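Can a machine tidy the living room yet? Astcombe gets a look

ASTCOMBE, 14th December — Anyone who has ever stood in the doorway at the end of a long day, looked over the toys and the cushions and the odds and ends on the table, and wished that something else would deal with it all, would have found good company at the Astcombe public library this week. Every folding chair was taken for an evening talk on household robots, and a fair number of people stood along the back wall with their coats still on.

The speaker was Shu-fen Yuen, an engineer with the home robotics firm Treveck, who grew up a few streets away and still has family in town. She had been asked to answer one plain question, which the library had printed on its flyer: can machines do the chores yet? Her answer took most of an hour, with a good many detours, but the short version was "some of them, slowly, and please don't sell your broom."

Yuen told the crowd that her team had spent the fall on tidying up, the kind of job most families do without thinking. Pick up what's on the table, decide where it lives, put it there, come back for the next thing. In the firm's latest round of trials, she said, the machine was given 50 small pickups in ordinary homes and finished 56 percent of them without help. The rest ended with something dropped, something missed, or a person stepping in.

"A floor vacuum has an easy life compared with this," she said. "It can bump into your chair leg and try again. If you're picking up a child's toy, you have to know where it starts and where the table stops, and you have to hold it firmly enough but not too firmly. My niece was better at it when she was 2, and she wasn't even trying."

She spent some time on shop floors as well, and here the news was more cheerful. Vatard, a housewares distributor that has worked with Treveck since last February, has machines moving boxed goods from shelf to cart on one of its night shifts. Boxes have flat sides and known weights, Yuen pointed out, and the shelves stay where they were put. A family room has none of those manners. Things are soft, or round, or shiny, or half under a blanket, and by the following morning they have all moved.

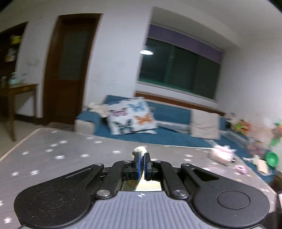 That is also why, she said, her team cares so much about real homes, with real clutter left where it fell. A machine that has only practiced on a bare bench gets flustered by a patterned surface or a bright lamp after dark, and a good deal of the work now goes into simply showing it more kinds of rooms.

Questions ran well past closing time, and the library kept the lights on. One father of three wanted to know about laundry. Folding a towel is coming along nicely, Yuen told him, but matching socks is still a long way off, and he took it well. A woman near the front asked what such a helper might cost, and Yuen said Treveck has no product for sale and no price to give. Another asked if she would let one loose in her own kitchen. "With the plates I got from my grandmother? Not yet," she said, to a big laugh.

Pressed for a date, she would go only so far as to say that single chores, such as clearing a table into a bin, might be handled reliably within 7 years, and that the whole-house helper from the movies was much further away.

The talk was the first in a winter series paid for by the Ocampo Fund, which supports evening programs at the library. The next one, on home heating and drafty windows, is planned for February. Admission is free, and the library asks people to sign up at the front desk so that it can put out enough chairs.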